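**From the hall office, May 25, 2019**

The old membership computer has retired, taking with it a spreadsheet called FINAL_final_2 and whatever was left of our faith in spreadsheets. Flora Cruickshank had a printed copy in a biscuit tin, so you are all still members, including those of you who were hoping to slip away quietly.

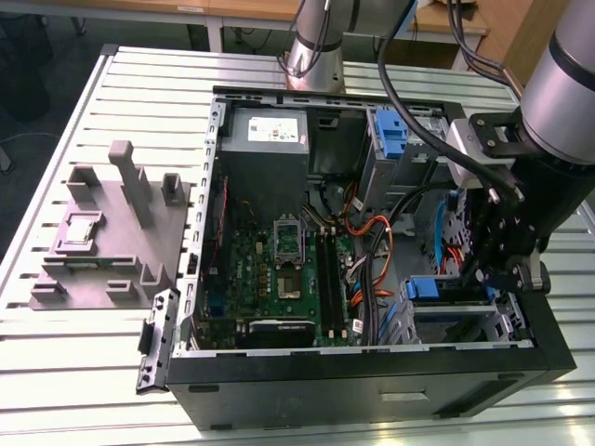
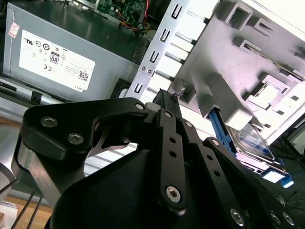
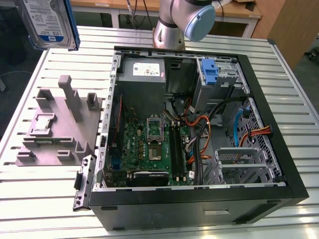

## Subs, seedlings and the summer show

Subs are now due. There are 52 names on Flora's list and 51 of them have been spelled correctly, for which we apologise to Annag Niven, who has been Angus since 2 newsletters ago and has borne it well.

The plant swap went off peacefully. Donnie Menzies brought four trays of courgettes and went home with five, having been outmanoeuvred at the door. If you took a tomato labelled "Goh", please water it and tell Kenna Yule what it turns into. She has a theory, but would like fruit.

The summer show is in July, in the main hall as usual. Socorro Arboleda is judging the jams and has asked that entries be jam. Last year's chutney was very fine - it was also chutney. The longest runner bean will be measured straight, by the judge, without stretching.

Entry forms are on the shelf by the tea urn. Please write in capitals, and please give the pen back.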